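Bench notes – April, carrying on from the last page

Drarkovell amp back on the bench, second time this month. Owner plays in an 80s covers band, wants it loud and wants the hiss gone. Can't have all of both but we'll see. Power tubes test fine. Swapped V1 for the spare, hiss dropped a bit, still there at anything past half volume. Plate resistor on the first stage is the old carbon type, reads way high. Ordered two.

B+ measured 425 V at the first filter cap. Ok for this model. Let it sit powered till 4 pm, no drift worth writing down.

Reverb tank: one spring unhooked at the far end. Hooked it back with the long tweezers. Sounds like a garage again, which is what he wants.

Still to do – clean the tone pots, new grill cloth (he picked the sparkly one, fine), check the footswitch jack. The jack nut was only finger tight, so proably nothing more than that.
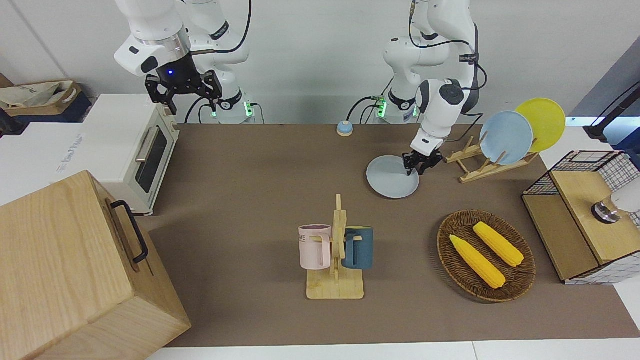

PEDALS

Clumora chorus, purple one. Came in dead. Battery clip wire broken right at the snap, resoldered, works. LFO speed knob scratchy, two shots of cleaner and it settled. Left channel quieter than right, traced to a bad solder joint on the output cap. Reflowed. Both sides match now by ear, have not put the scope on it.

Inent distortion. Customer says "lost its bite". Clipping diodes had been changed by someone, different types on each side, messy work, flux everywhere. Put a matched pair back in. Much closer to the record. Don't touch the 50k trim again, it's set, marked it with red paint.

Jasińska flanger – the hard one. Clock runs but no sweep. Delay chip swapped with a known good, same result. So not the chip. Suspect the modulation op amp or the track under it, board has been wet at some point and there is green crud near pin 6. Stopped there, was getting tired and starting to guess.

Parts used so far: 19 resistors (most of those the Drarkovell), one tube, one clip. Bin of 9V clips is almost empty, order more, get the stiff ones. 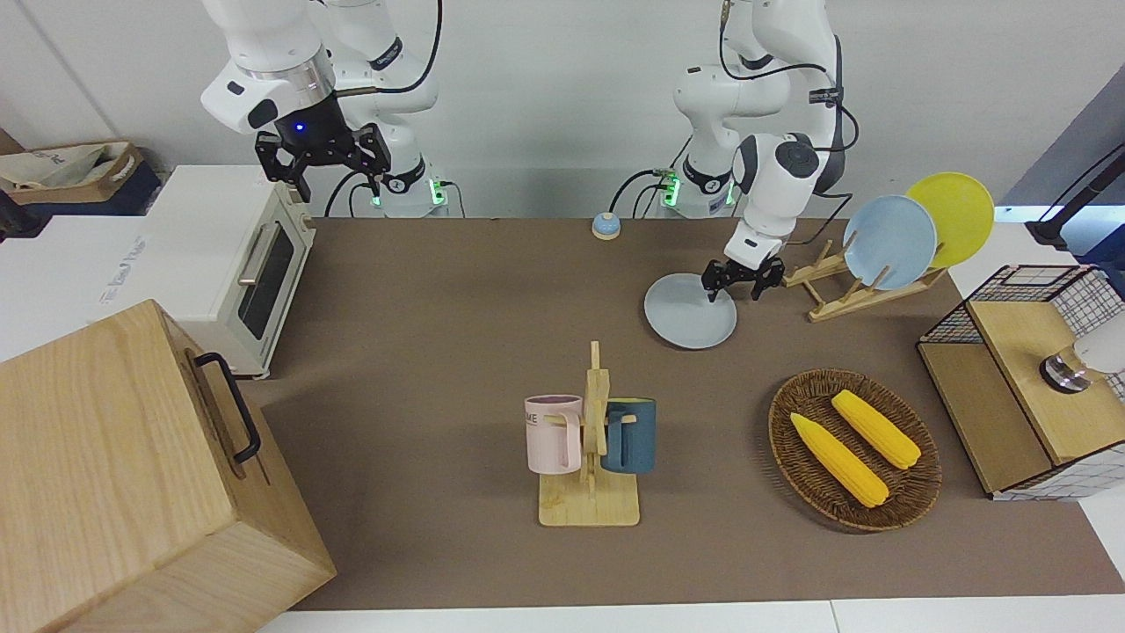
GUITAR, POINTY, WHITE

Locking trem won't return to pitch. Knife edges worn on the bass side, can see the flat spot. Dressed them lightly with a stone, put a dab of grease in the posts. Better. Comes back a hair sharp after a big dive, G string worst. Check the nut clamp next, there's a groove in the pad.

Bridge pickup reads open. Lead snapped inside the cover. Quoted 200 for the rewind plus a setup, waiting to hear. If he says no, the cheap humbucker in the drawer will fit, needs the mounting ears bent slightly.

Strings: he wants 9s. Trem springs are set for 10s, so back off the claw before tunning or it'll sit flat on the body.

Flanger again tomorrow, start with the op amp.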